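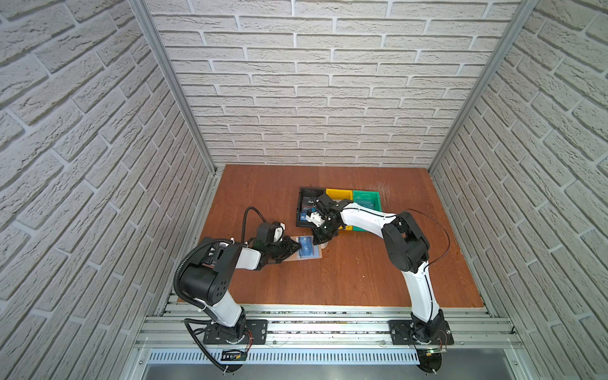
Covadonga Montoya

I'd been meaning to get out to the Durnberg open day for a couple of years, and in July I finally made it. Most people were there for the big palletizers in the front hall. I spent nearly my whole afternoon at the Favar bench cell, a two-armed tabletop setup the demo crew had sorting cards, and since we're shopping for something like it at work (we pack membership kits, thousands of little plastic cards and paper inserts, very glamorous) I figured I'd write it up properly.

First, the look of the thing. Two white arms with black joints, side by side on aluminum rails along the front of a wood-topped table, and walls done up in white brick-pattern panels. I loved the brick! It felt like somebody's loft. The arms share the middle of the table, one at a clear plastic box and the other reaching into a storage tray with black, yellow and green sections, and the grippers get awfully close to each other in there. I kept wincing. In the three or so hours I hung around, coffee breaks included, I never saw them touch.

Olaia Collado was running the demo and was very patient with me. She said the cell is sold as a kit, arms and rails and controller together, and that you teach it a job by guiding it through a few times and then tidying up the steps on a laptop. She let me have a go. My first attempt was hopeless, the card skated right off the box. On the second I got a decent pick, and by the fourth I was feeling pretty smug, until a kid of maybe twelve took over and did it in one.

Cards are a nasty thing to give a robot, by the way. They're flat, they're slick, and when you stack them they love to cling together. The black section of the tray had a stack of dark ones with VIP on the top card, and that's the bit I watched hardest, because double picks are what kill us at our own packing table. I saw two doubles all afternoon. Both times Olaia had to stop the cell and pull the extra card by hand. She didn't try to hide it, which I appreciated, but I'd want some kind of double-pick check before I signed anything.

The grippers have angled black fingers and they're the best part of the package for my money. They'll pinch a card on its edge quite neatly. What they won't do is hurry. If your line needs speed you're in the wrong hall, go back and look at the palletizers.

Now the gripes. The cabling! There's a fat corrugated conduit looping over the shoulder of the left arm and a thinner cable arcing up over the wrist, and there are little circuit boards sitting right out at the front under the rails. Fine for a lab bench. In our shop somebody would hook a sleeve on it or slop a double-double over it before lunch. I asked about a cover and was told one is "being looked at." Hmm.

The manual is also thin. I flipped through the copy on the counter and the section on setting grip force was half a page, with a diagram I couldn't make heads or tails of. The training course is extra, $1,475 a person, and I think at least one seat should come with the kit. Spare finger sets are $748, which made me cough a bit.

So would I buy it? For a small shop with fiddly, low-volume sorting, I'd put it on the short list. I liked it a lot more than the single-arm Brallgate unit I tried last year, where you had to build a jig for every blessed thing. Having a second arm to fetch while the first one holds is a real help. I've asked for a week's trial with our own cards, the glossy ones with the rounded corners, and I'll update this once we've had it in.

Four stars out of five for now. Parking at the open day was free, and the butter tarts were gone by two, so go early.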